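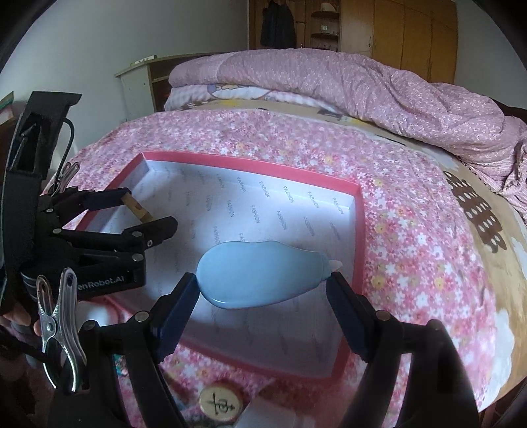
# Is any machine ready to clear small junk off a bed and sort it into boxes?

**posted by Callum Matheson**

My kids treat the beds as a second floor. By evening there's correction tape, game pieces, little wooden blocks and whatever fell out of a school bag, all mixed in with the covers. I spend a good part of every night picking it up and putting it in shoe boxes so the beds can be slept in.

My brother-in-law says I should stop complaining and wait, because home robots are "basically here." He sent me a promo from an outfit called Wenia that shows a machine tidying a bedroom. I watched it three times. It picks up a plush toy and a shirt. Then the video cuts, and the room is clean. I noticed there was nothing smaller than a fist in the whole thing.

So I'm asking people who have had their hands on this stuff. I don't care about vacuums, I have one, it eats socks. Can anything you can buy pick up small objects from a soft, wrinkled, patterned sheet and put them in the right box? And if the answer is no, how far off is it? I'd put up with slow. I wouldn't put up with standing next to it the whole time, as then I might as well do the job.

Budget is flexible but I'm not selling the car.

---

**hallway_lamp**

No. Save your money.

Longer version: I fix packaging equipment for a living, and we trialed a two-finger arm last April at the end of a line, putting small plastic parts into open trays. Flat steel table, fixed lights, same part every time. The vendor's sheet promised 200 picks an hour. We got 82 on a good shift, with a person nearby to clear it when it got confused. That was with everything in its favor.

Now take away the table and put in a mattress. Here's what you're asking for:

- **The surface moves.** Push down on a bed and it sinks, and anything near the spot rolls toward you. A person does this by feel and doesn't think about it. An arm that expects the object to be where it last looked will close on air, or on a pinch of sheet.
- **Rounded plastic.** A correction tape dispenser is about the worst thing I can think of. Smooth body, fat at one end, lies on its side. Grab it a bit off center and it squirts out. Soft finger pads help some.
- **Busy prints.** Tiny flowers on the sheet, lettering all over the inside of a box lid. I'm told the newer vision software handles this better. Ours lost a gray part on a gray speckled mat, so I'll believe it when I see it on my own floor.
- **The box.** A lid with a raised rim sitting on a soft bed is tilted, always. Getting something out of a corner of it means getting two fingers down beside a wall without shoving the whole lid across the covers.

A square wooden block it might get. Blocks are what everybody demos with, and there's a reason for that.

What bugs me is the word "tidy." Picking up is half of it. Who tells it the game piece goes with the other game pieces and the tape goes back in the school bag? You'd spend your first month teaching it your house.

---

**plumtree_9**

I mostly agree with hallway_lamp but I'd be a little less grumpy about it.

There is progress. A lot of the training now is done by people carrying grippers around by hand in normal homes, doing the chore themselves while it gets recorded, and the arm learns from that. I did a bit of this as paid work for a small company, Bristonance. You hold a gripper in each hand and you put things in and take things out until your wrists ache. I'd logged 226 tries by the end, and I got quicker, but I was still far slower than I'd be with bare fingers. Thin things lying flat were the ones I hated. A wooden chess disc on a blanket took me several goes, and I have a human brain driving.

That's what made me a skeptic, more than any article. If the tool is clumsy with me on the end of it, I don't see how software makes it graceful. Passable, maybe.

When somebody shows you a video, ask whether it's sped up, whether anyone is steering from another room, and how many times they ran it. I asked the Plultatness people that last one at a demo day and got a brochure.

For your actual problem, get a shallow tray per kid and a rule that nothing small goes on the bed without it. We use the lid from a boot box. At bedtime you carry the lid to the desk. It works most nights.

---

**sfk_fan**

Sfakianakis has an arm coming out that does all of this, my cousin preordered. Looks amazing. Can't remember the price.

---

**posted by Callum Matheson**

Thanks. Going with the trays for now. sfk_fan, if your cousin's shows up, ask him to try it on the correction tape and let me know.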